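Wimisov opens its first refill room for tea and water in Flemelville

FLEMELVILLE, 2 September 2023 – The tableware company Wimisov is pleased to announce the opening of its refill room in Flemelville. Visitors can bring their own bottle, fill it and sit down for a cup with other people.

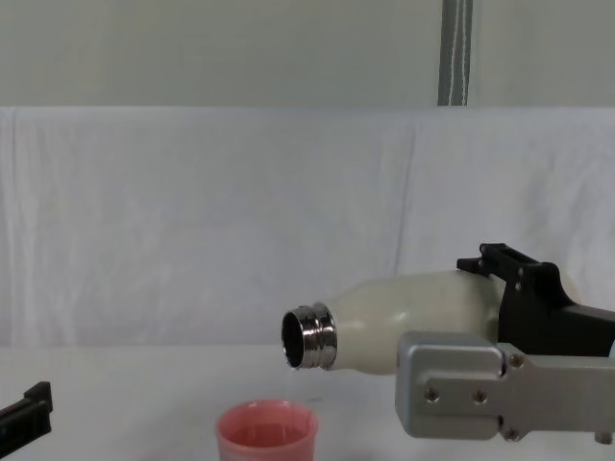
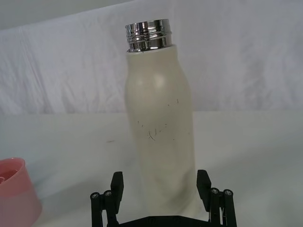 A cream-white bottle without its cap, the metal thread visible at the neck.

The refill room was prepared together with the design studio Jundunov. It has four long tables and two filling points, one for cold water and one for unsweetened tea. The tea is delivered by Khương, a family tea house which works with Wimisov since May. Filling a bottle is free of charge. A visitor who comes without a bottle can borrow one at the counter and return it before leaving.

"We make bottles and cups, and we wanted a place where they are used every day," the company said in a statement. "A bottle with some scratches is welcome at our tables. We would like people to keep the one they have for many years."

At the opening, Wimisov also starts a small service for older bottles. Guests may bring a bottle with a lost cap or a tired seal, and the staff will look for a matching part. The company has 17 types of caps in stock for this purpose, and 500 spare seals. Deep dents and damaged threads cannot be repaired on site – in these cases the staff will give advice on recycling.

Groups and school classes are kindly asked to register in advance at the counter. Photographs of the refill room are available to the press on request from the Wimisov office in Flemelville.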